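Sorting Small Boxes and Packets With Shallow Trays

Most of the mess on a workbench or a pantry shelf comes from small boxes. Screws, picture hooks, tea, sandpaper discs, fuses, cough drops. They get stacked, the stack falls over, and after that everything lives in a pile. Shallow trays fix most of this for very little money.

I started doing it in the garage in June and have since moved the same idea to the kitchen and the hall closet. These are the things that worked.

Clear the surface first

Take everything off and wipe the surface down. Put the boxes on the floor or on a bed where you can see the labels. Don't sort yet. Throw out empties and combine half-used boxes of the same item. I had 51 boxes and packets on one shelf and a good part of them were duplicates.

Pick two trays to start

Two is enough for a first pass. Use different colors if you can. One color is for things you reach for every week, the other is for refills and spares. If you buy five trays on the first day you will make up categories to fill them.

Low sides are better than high ones for this job. You can see what is in a low tray from standing height, and a tall box can stand in it without disappearing. Save deep bins for bulky things like rags and extension cords.

Put the trays toward the back of the surface and leave the front open. You need the front for working, and for setting down whatever you are about to sort. 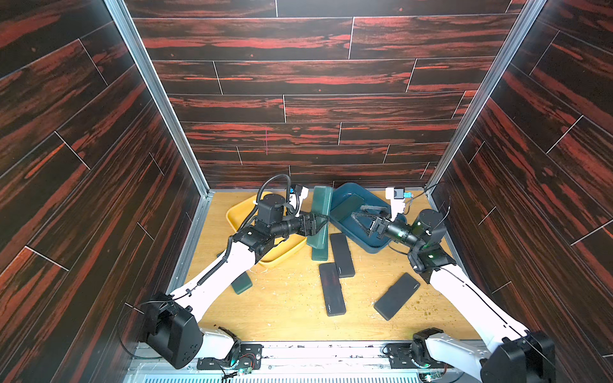 A yellow tray and a dark blue one set toward the back, with a tall green box upright near the center.

Stand tall boxes up

A tall narrow box takes up less room standing than lying down. Put the heaviest end at the bottom. If it leans, set it against the tray wall or next to a heavier box. Boxes that keep tipping should go on their sides with the label facing out.

Write the contents on the top edge as well as the front - a marker is fine. With dark boxes use a strip of masking tape and write on that.

Keep loose things out

A tray of loose screws is a junk drawer with no drawer. Anything loose goes into a jar or a zip bag before it goes in the tray. The Bedis jars with the flat lids stack well, but old jam jars do the same job.

Stop them sliding

Plastic slides on a smooth top. Cut a piece of rubber shelf liner a little smaller than the tray and lay it underneath. In drawers I use two dots of poster putty.

Cleaning

Warm water and dish soap. Dry the trays before the boxes go back, since cardboard picks up any water left in the corners. Scrubbing pads scratch colored plastic, so use a cloth.

Check the spares tray every couple of months. If something has sat there untouched for a year, give it away.

- Gilberto Castaño

Comments

Wilmer Castaño
You left out labels on the trays themselves. I put mine on the short side so they can be read when the trays are pushed together.

shelfandpeg
Does the liner leave marks on a painted shelf? Mine stuck after one summer and took some paint with it.

Gilberto Castaño
It can. Let new paint cure for a few weeks, and lift the liner now and then. On old paint I just use felt dots.

M. in the basement
Did this with my sewing notions. Needed three trays, not two.

Related tips

Closten shelf brackets: what they hold and how to space them
Getting old label glue off plastic
A 300-piece hardware kit, sorted in one evening
Folding rags so they fit a drawer
How to line a pegboard up with the studs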